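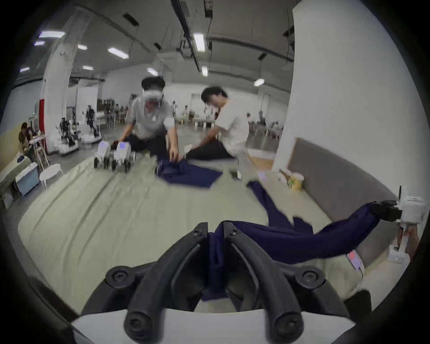
Threads > Stollow > Parish life

We use cookies to remember your settings and to see which pages are read. Accept all / Manage

A few people have asked how the hymn marathon at St Anne's in Stollow went. I was there for most of it, so I'll put it in one thread.

The idea was to sing every hymn in the green book, first to last, in one day. There are 591 of them. One verse each, or we would still be there.

The money is for the organ. It has 4 stops that don't sound at all and a pedal that sticks in damp weather. Brolteck came in the spring and gave us a price for the work, which can be done in stages.

The first stage is the bellows and the sticking pedal. The silent stops come second. We've been told the casework can wait, although one side panel is held on with string.

We started at seven in the morning. I expected five people and there were more than that, mostly from the early service, plus a father with two girls in school jumpers who had walked over from Ung.

Elvira Huaranga played for the first three hours without a proper break. She had marked up her copy with a tempo for every hymn and the key changes she wanted to avoid. Her copy is now more pencil than print.

How it worked: the number went up on the old wooden board, Elvira gave us the last line as an introduction, we sang verse one, and the next number went up. If a verse was very short we sang two.

The board only has so many of each numeral. We ran out of 1s at 111 and had to chalk the rest on a slate. The slate turned out to be quicker, so we kept it for the rest of the day.

Advent and Christmas come early in the book. Singing "O come, all ye faithful" before eight on an August morning is odd but it was the loudest we'd been up to then.

Lent was hard going. A lot of slow tunes in minor keys, one after another, with the sun coming in and people wanting their second breakfast. Attendance dipped. I went out for a bacon roll myself.

Easter picked it up again. That was also when the Stistach choir arrived in two cars and took over the left-hand side. They can hold a tenor line, which we can't.

There were tunes none of us knew. The rule was that Elvira played it through once and then we had a go. I would say we managed perhaps half of those. For the others she sang it herself from the bench and we joined in on the Amen.

People sponsored it in different ways. Some gave a set amount for the day. Some paid so much a hymn. You could also pay to have a hymn sung in full, all verses, in memory of someone or for a birthday.

The full ones put us behind. By noon we were about forty minutes late against the sheet on the door. I don't think it mattered. Several people had come only for those, and they stayed on afterwards.

One woman had asked for the hymn from her parents' wedding. She had the service sheet from it in her handbag. We sang all six verses, and the Stistach lot put a descant on the last.

Lunch was soup and bread at the back, served while the singing went on. You ate when you liked. The soup was leek and potato, then lentil when that had gone. No charge, but there was a bowl out for coins.

The organ behaved until mid-afternoon. Then the pedal stuck on a low note in the middle of the saints' days and it droned through two hymns before it could be freed. After that we used the piano for a while.

The piano is a bit flat. You don't notice on its own, but you notice when you go back to the organ. There was a groan from the choir when we did.

Different people took turns at the keyboard after Elvira's first stint. One was a lad of fifteen who has only been learning the organ since last winter. He did twenty hymns and asked for more. She gave him the next ten.

Voices were going by four o'clock. Somebody passed a tin of blackcurrant pastilles along the pews and it came back empty. The general section of the book is in alphabetical order, and we were still on L.

It filled up again after tea, when people had finished work. The last hour was the best of the day, with proper singing on both sides and hardly any gap between numbers.

The last hymn in the green book is not one I'd have chosen to finish on. It's short and the tune wanders. We sang it twice and then did "Guide me, O thou great Redeemer" again because a few people at the back asked for it.

We finished at twenty-five past eight in the evening. The visitors' book had 156 names in it by then. Some of those will have stayed ten minutes and some stayed all day, and both are welcome.

The total so far is nearly £2,000, counting the bowl and the envelopes but not all of the sponsorship. If you have a form at home with names on it, please bring it in even if you haven't collected from everyone.

That should cover the bellows. Brolteck can start after harvest festival and will need the organ for three weeks. Services will be with the piano in the meantime, and the tuner is booked.

If you left something behind, there's a box in the porch. It has a pair of reading glasses in a red case, one child's sandal, a thermos and two green books that don't belong to us. I think those are Stistach's.

Someone asked if we'd do it again next year. I'd like to, though I'd start an hour later and put the full-length ones in the afternoon. Elvira has said she'll do it if there is a cushion on the bench.

Forms can go through the vestry letterbox or be handed in at the Thursday coffee morning, which is on as usual from ten.

Filed under: Church music, Fundraising, Stollow and villages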